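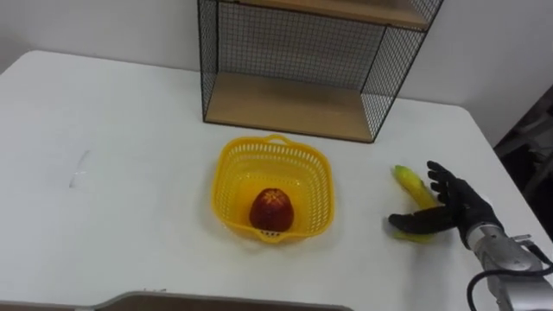 Nov 8, 2021

I finally finished the new version of our house rules for tabletop pick and place, and I am way too happy about it. The old one ran to several pages and had grown a paragraph every time something went wrong. The new one has 7 rules and fits on a single sheet taped up next to the Plistlow bench!

My favorite is rule 2, which we call "name the end state." Before a task runs, you write one plain sentence saying what the table should look like when the robot is done. "Fruit in the basket, basket on the lower shelf, both hands clear." If two people read the sentence and would score the same run differently, it goes back to be rewritten. In August we went through 309 logged runs on the Urnau tasks and found that most of our arguments were over runs where the end state had never been written down at all. The robot did something reasonable, and we just hadn't agreed on what we wanted.

Rule 3 is about approach. Come in over the object with the palm down or from the side with the hand open, but pick one and put it in the task sheet. Mixing the two in one batch makes the results so hard to compare.

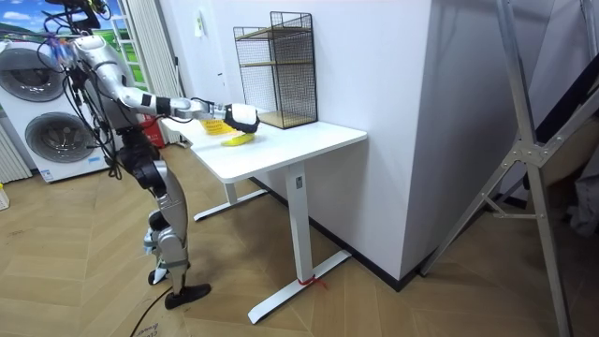
Hand over the banana, palm down, basket just behind it.

Rule 4 covers the floor, and I know floors are boring, but please stay with me. Cables get walked end to end before the first run of a session, by a person, looking down. Anything near the robot's feet counts, and so does anything near the desk legs. I used to think this belonged in the safety binder with the stop button checks (those are still there, and they still come first). Moving it onto the task sheet means people do it when they're thinking about the task – a much better moment.

Rule 5 is the one I had to be talked into. Soft, uneven things like fruit get their own force limit and never inherit one from boxes or blocks. On our Kowalczyk controller the setting goes up to 255, and the box value was being carried over without anyone choosing it. Now the field starts blank and you have to type something in. I love a blank field.
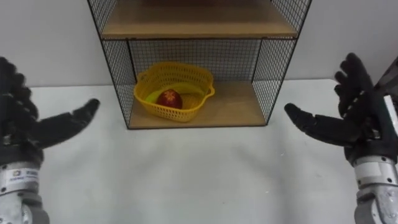
Then there's the part I'd recommend to any small lab, even if you ignore everything else: the hands-off pause. A run isn't scored until both hands have let go and stayed clear of the object for a fixed hold. If something is going to tip or roll, give it the chance to do so before you write "success." We borrowed the idea from the Plomodska checklist and made the hold longer.

Rules 6 and 7 are about logging and who gets to change the sheet, and I'll put those in their own post. I'm still fiddling with the wording of 7. If your group has a written rule for when to throw out a run, I would really like to read it, so please leave it in the comments.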